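I got to Toltton College a little after lunch, which was a mistake because the robotics club had already eaten all the samosas. Olanrewaju Nwosu, who runs the club, found me a chair anyway and a cup of very strong tea.

I'd come expecting wheels and soldering irons. Most of the afternoon happened on screens! The club is entering the Danladi Challenge this year, and the first round is all simulated: a two-armed robot gets dropped into a made-up house and has to do chores with the furniture. There are 17 students signed up, squeezed into a lab meant for a lot fewer (bring a thin sweater, it gets warm in there).

Yasaman Shojaei let me sit next to her while she worked on her team's dresser task - both grippers up against the sides of this cheerful thing with colored drawers, and a ball and a little animal figure sitting on top.
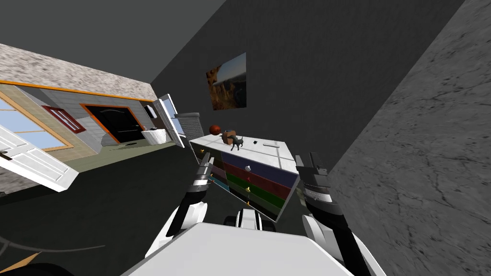

She told me they've logged 155 practice runs this term and want 300 before the entry closes. Then Kelechi Okafor leaned over to argue about grip force, and I lost the thread for a good ten minutes, but they were having such a nice time that I didn't want to interrupt.

Before I left I got to try the controls myself. I was terrible. Kelechi says visitors are welcome again in the new term, Room 2, down the stairs past the bike racks, and I'm going back (before lunch this time).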